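Home Jobs Notices Contact
2 min read

Lunchroom helper, Astness day center, Gedport

We need one person to clear trays and wash up after the midday meal. The job is 13 hours a week and runs through December, with a possible extension.

Lunch comes on red trays. You will scrape plates, sort wrappers and peels from the dishes, wash cups and bowls, and wipe down the tables. Leftover carrots and other raw scraps go in the compost bucket. The lunchroom seats 6 to a table. You should be able to lift a full crate and stand for two hours.
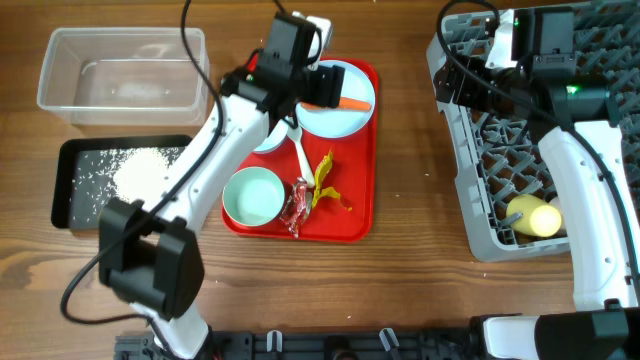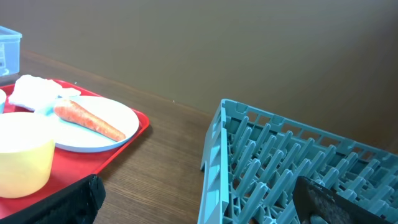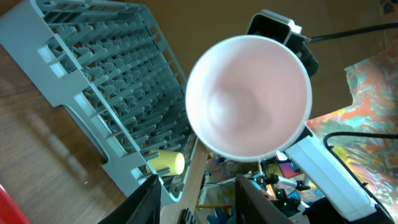 Trays in the first two, dish rack in the last.

No experience is needed. Training takes two shifts and is paid. Please tell us about any food handling card you already have, and which afternoons you can't work.

Write to Sandamali Gunawardena at the Astness office, or leave a note at the front desk for Blair MacLeish. Applications received after Sep 9, 2020 will be kept for the next opening.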